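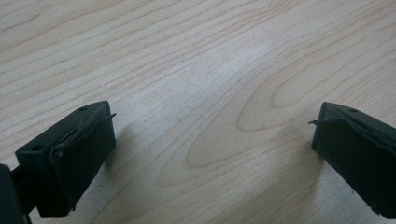
3.2 Household survey and garment sorting

Survey forms went out in October to 155 households on the Pultside mailing list. Each household was asked to set aside the children's clothes that no longer fitted anyone at home and to write down, for each piece, how it had been acquired, who had worn it and where it was likely to go next. We did not ask for prices, as the pilot by Tichý had shown that most parents could not remember them.

Forms came back from 40 households. One was left out of the analysis because the pages on knitwear were blank, leaving 39. Danica Kollár coded the written answers, and Štefánia Tichý coded them again without seeing the first set. Where the two codings differed, the answer was read aloud and settled between them.

Knitted pieces were treated as their own category. They stretch, so parents tended to keep them in use past the labelled size, and several respondents said the label had stopped meaning much after the first winter. Striped and multicoloured knits were recorded under "mixed colour" — the form had no room for listing each shade. Figure 2 shows a small striped knit, folded, with its label at the top edge.

Figure 2. Folded children's knitwear, mixed colour category.

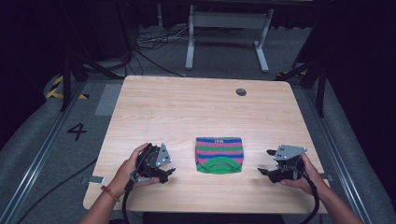 3.3 Routes out of the home

Respondents named four main routes: relatives, neighbours, charity bins and storage. Storage was the hardest to code. Some parents meant a box kept for a younger sibling, while others meant a cupboard they had not opened in years. We kept both under one heading and marked the second group as "dormant".

Knitwear went to relatives more often than woven clothing did. Grandparents had made some of it, and those pieces were rarely put in a bin, even when the elbows had worn through.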